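Oltero oval baking dish, four months on

I bought the Oltero oval dish in March to replace a glass one that had gone cloudy. It came from Voicu, the shop on the corner by the tram stop, and it was the middle of the three sizes they had. I have used it most weeks for roast vegetables, a few times for fish, and more often than I planned as a bowl for things waiting to be washed or peeled.

It is orange on the outside and white inside, with the white carried up over the rim. The colour has not changed in the oven or the sink. The glaze has one pinhole near the base that was there when I unpacked it. It has not grown, so I left it.

In the oven

Heat is even enough. Carrots cut lengthways brown on the underside in the time my old dish took, and the ones at the ends of the oval finish slightly before those in the centre. I turn the dish once halfway. Parsnips stick if I am mean with the oil. A potato gratin came out well and held its heat through a slow dinner, to the point where Tamás Rácz picked it up without a cloth and put it straight back down.

The dish is heavy for its size and has no handles, only the rim. With thick oven gloves the grip is poor and I have had a thumb in the sauce more than once. The Grodon dish my sister uses has two proper lugs at the ends, and I would take those over the nicer colour.

Size

Seven medium potatoes, halved, fit in one layer. A whole carrot of the big unpeeled market kind goes in if you lay it across on the slant, but for cooking it has to be cut. It is a dish for two people with something left over, or for four as a side. A chicken will not go in unless it is jointed.

On the table it takes up less room than a rectangular dish and sits well beside ordinary dinner plates. I like being able to carry food from the oven to the table in the same thing, and the orange does look cheerful next to greens.
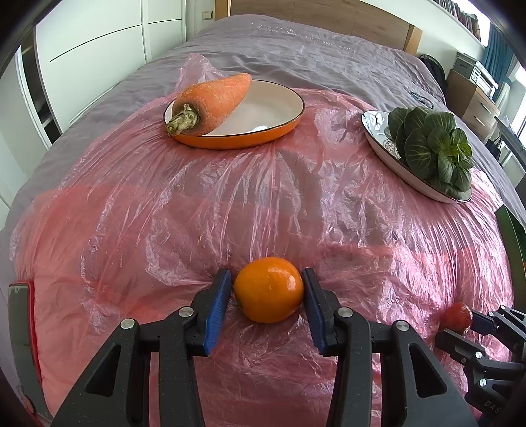 Cleaning

The inside comes clean with a soak and a soft brush. Burnt cheese along the rim needs longer. I put it in the dishwasher for the first month and then stopped, as it takes the space of four plates and is quicker by hand. The unglazed ring underneath picks up grey marks from the oven shelf. They don't come off and I have given up trying.

Maricica Sandu, who has the larger size, lines hers with baking paper every time. I tried it and the vegetables were paler underneath, so I went back to oil.

Price and alternatives

It cost more than the Grodon and less than the Skestudel, which has a lid. If you bake rice or beans, pay for the lid. Foil over the Oltero works but the curve of the rim makes it hard to get a tight edge - I end up using twice as much as I should.

I would buy it again for roasting and for serving. For anything full to the top with liquid I still use an old enamel tin with handles.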